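3.2 Collecting the demonstrations

All demos were given with the hand-held device, no arm in the loop. The demonstrator holds the grip and does the wiping task as the robot should do it later, and pose is recovered from the marker cube on top. We first tried remote control over a joystick (see 3.1). Slow, and people hated it. Wiping strokes came out jerky, contact with the table kept breaking. So: by hand.

Five demonstrators, none with robot experience except one. Each got a short briefing, then practice runs untill they said they were ready. Practice runs not kept.

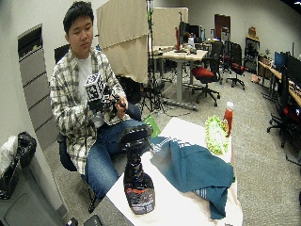 Hiyori Sasaki

Figure 4. Demonstrator seated at the white table with the marker-cube device; spray bottle, teal cloth and green duster pad on the tabletop.

Objects were put back by hand between runs, not to exact spots. We wanted some spread in the start layout. Cable was the main nuisance, it limits how far the wrist can turn, and two of the demonstrators changed grip because of it. Those runs are kept, flagged in the log.

Target was 3,000 runs. After filtering, 2,214 remain. Most of the loss is tracking: cube turned away from the cameras, or a sleeve over one face. A smaller part is plain mistakes, eg. starting the stroke before the recording was on. Filtering done by Shimada and Geagea seperately, disagreements settled by a second look.

No smoothing at this stage. Raw poses go straight to the retargeting step, section 3.3.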